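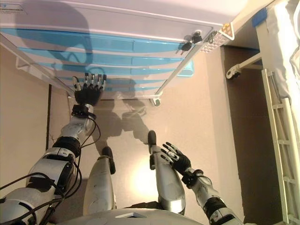 Blue drawers, a set of keys and one big soft shadow.

Where do shadows come from?

by Junpei Chiba
Posted April 28, 2026 in Why Does It Do That?

Quick one today. Shadows. You've got one, your dog's got one, the lamp post outside has got one. What is it made of?

Nothing. Well, nearly nothing. A shadow is a place where less light gets to. You can't pick it up or sweep it away and it doesn't weigh anything, even a giant one. The shadow of a whole mountain weighs the same as the shadow of a pea.

What you need for a shadow

A light. The Sun, a torch, a candle, the bulb in the fridge.
Something in the way. Your hand, a chair, a cat.
Somewhere for the shadow to land. A wall or the floor or the back of your brother's jumper.

Take away any of those and no shadow. Aeroplanes high up often don't seem to have one, and it's partly the landing problem. The ground is such a long way down that the shadow goes fuzzy and fades out before it gets there.

Light goes straight

Light travels in straight lines. Very, very fast ones. It can bounce off things and it can bend a bit when it goes into water or glass, but it won't steer itself round a corner to get behind you. So when it hits your back it stops there, and the ground in front of you goes without. A you-shaped patch with less light in it. Hello shadow.

Lovely Estrella (she's seven, from Ashby) wrote in to ask why shadows aren't completely black then, if the light's been stopped. Good question Lovely. It's because light is coming from all over the place. Some bounces off the wall, some off the ceiling, some comes down from the blue sky. A bit of it sneaks into the shadow from the side. On the Moon there's no air, so the sky is black even in daytime, and shadows there are much darker than ours.

See-through, sort of see-through, not see-through

Three long words coming up. Sorry.

Transparent means light goes straight through, like a clean window. Translucent means light gets through but all muddled, like tracing paper or a frosted bathroom window. Opaque means no light gets through at all. Bricks are opaque. So are you. So is toast.

Opaque things make the darkest shadows. Translucent ones make pale, weak ones. Transparent things are the odd ones, because you'd think they would make no shadow at all and they do, a faint one, often with bright squiggly bits where the light has been bent. Put a glass of water on a sunny windowsill and have a look. Coloured see-through things are best of all! Orange squash makes an orange patch. Sweet wrappers are good too. A clear bottle with something golden in it might throw a bit of gold onto the table, if the light is strong enough and coming from the right side.
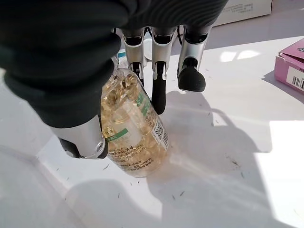

Long shadows, short shadows

Go out early in the morning and your shadow is enormous. Legs like a giraffe. Go out in the middle of the day and it's a little squashed thing by your feet. Same you, so what changed?

The Sun's place in the sky. When it is low, the light comes at you sideways and your shadow stretches a long way along the ground. When it's high the light comes down from above and there isn't much ground for you to block. Shortest is somewhere near 12 noon, though in summer, when the clocks have gone forward, it's nearer one o'clock in Britain.

People used this to tell the time for thousands of years before there were clocks. A stick in the ground will do it. That's a sundial, more or less. Edgardo Marquez has a stone one in his garden at Skurkell and says it is never wrong but it's no use when it's cloudy. Or at night. Which is fair.

Seasons matter as well. A lunchtime shadow in September is longer than one at the start of the summer holidays, becuase the Sun doesn't climb as high.
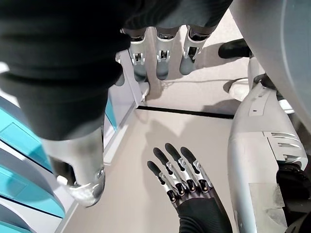
Some shadows have sharp edges and some are soft and blurry. It depends how big the light is and how far off the shadow lands. A tiny light, like the one on a phone, makes crisp edges. A big wide light, like a window or a cloudy sky, makes mushy ones. The grey shadow of the hand and fingers on the pale floor is one of the soft sort. The blurry bit round the edge of a shadow has its own name, the penumbra, and the dark middle bit is the umbra. Umbra is Latin for shade. Same place we get umbrella from.

Try it yourself

You need a torch, a wall and a darkish room.

1. Switch the torch on and stand it on a pile of books so it points at the wall.
2. Put your hand in the light, close to the wall. Small shadow, neat edges.
3. Move your hand slowly back towards the torch. Watch it grow! The edges go fuzzier too.
4. Get a second torch and put it a little way along. Now you should have 2 shadows. Where they overlap it's darkest.
5. Make a rabbit. You have to make a rabbit, its the law.

Don't ever look straight at the Sun to see where it is, not even for a second, it can hurt your eyes for good. Look at your shadow instead. The Sun is always on the opposite side of you.

Next time: Benjie Navarro wants to know why puddles disappear.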